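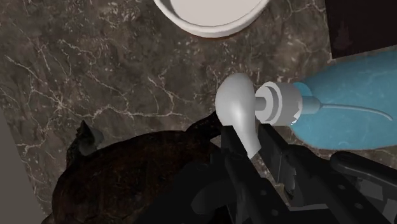 Qu'est-ce qu'une motion de censure constructive ?
Un vote par lequel une assemblée renverse le gouvernement en désignant dans le même scrutin la personne qui le remplacera.

Introduction aux régimes parlementaires
Séance 4 : la responsabilité du gouvernement devant l'assemblée
Version du 2020-12-05

1. Rappel de la séance précédente

Dans un régime parlementaire, le gouvernement doit conserver la confiance d'au moins une chambre. Cette confiance peut être expresse (vote d'investiture) ou présumée : le gouvernement entre alors en fonction sans vote et reste en place tant qu'une majorité ne s'est pas prononcée contre lui. Les deux systèmes existent en Europe.

2. Censure simple et censure constructive

La censure simple met fin aux fonctions du gouvernement et ne dit rien de la suite. Le chef de l'État reprend les consultations, ou bien la chambre est dissoute. En France, l'article 49, alinéa 2, de la Constitution de 1958 exige la majorité des membres composant l'Assemblée. Seuls les votes favorables à la motion sont recensés, si bien qu'une abstention profite au gouvernement.

La censure constructive figure à l'article 67 de la Loi fondamentale allemande de 1949. Le Bundestag ne peut renverser le chancelier qu'en élisant son successeur à la majorité de ses membres. L'Espagne a repris le mécanisme en 1978. Deux oppositions incapables de gouverner ensemble ne peuvent donc pas s'additionner pour provoquer une chute.

3. La question de confiance

L'initiative vient cette fois du gouvernement. Il peut s'en servir pour ressouder sa majorité ou, en Allemagne, pour ouvrir la voie à une dissolution (article 68). Ne pas confondre avec l'engagement de responsabilité sur un texte, traité à la séance 5.

4. Cas pratique

La République d'Olard a une chambre unique de 64 députés. Le Premier ministre Neville Whitlock s'appuie sur une coalition du parti Rudd et de l'Union de Sodstead. En avril, Sodstead quitte la coalition. Rudd ne dispose plus que de 19 sièges. Une motion est déposée et recueille 40 voix ; 2 députés s'abstiennent, les autres ne prennent pas part au vote.

a) La Constitution d'Olard prévoit une censure simple, à la majorité des membres. Calculez le seuil et dites si Whitlock doit démissionner.
b) Même question si la Constitution impose une censure constructive et que la motion ne comporte aucun nom.
c) Les abstentions changent-elles le résultat en a) ? Justifiez en une phrase.
d) Sodstead propose de soutenir Rudd sans participer au gouvernement. Comment appelle-t-on ce type de soutien ?

Réponses rédigées, une page au maximum, à remettre au début de la séance 5. Le texte des articles cités est autorisé pendant le contrôle, sans annotations.

Lecture pour la prochaine fois : article 49 en entier, en particulier l'alinéa 3 dans sa rédaction de 2008.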